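Skevero round table, set-up guide
Section 3: Fitting the top and levelling

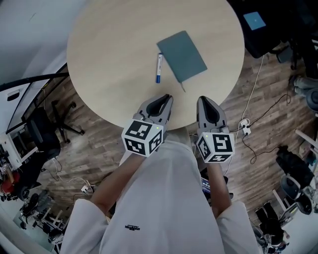

Fig. 3. Round top, light wood finish, marker pen on the table.

Before you start. Two people for the lift. Top weighs 27 kg, don't try it alone. Phillips screwdriver, size 2. Soft blanket on the floor.

1. Lay top face down on the blanket. Check the rim for chips first, claims after assembly are not accepted.

2. Find the centre plate (part 2527). Arrow points towards the label.

3. Fit the four long bolts by hand. Loose for now.

4. Lower the column onto the plate. Turn till it drops into the slot.

5. Tighten bolts in a cross pattern, a bit at a time. Stop when snug.

CAUTION: No power driver. Strips the inserts and we can't repair them.

6. Screw on the feet, all the way in, then back out one full turn.

7. Turn the table upright. Lift by the column, never by the rim.

8. Rock it gently. If it wobbles, wind out the foot on the low side untill it stops.

Note: uneven floors, up to 20 mm can be taken up by the feet. More than that, use the Rivimholm packing set (sold seperately).

Note: pen marks. Damp cloth straight away, washing-up liquid if needed. No bleach, no scouring pads. Test anything stronger underneath.

9. Leave 24 hours before putting anything heavy on it. Re-tighten bolts after a month, then once a year.

Missing parts: write to Niamh Mulligan at the Rivimholm parts desk, quote the number on the label under the top.

Sheet revised 16 Dec 2024. Replaces the November sheet, step 6 was wrong in that one.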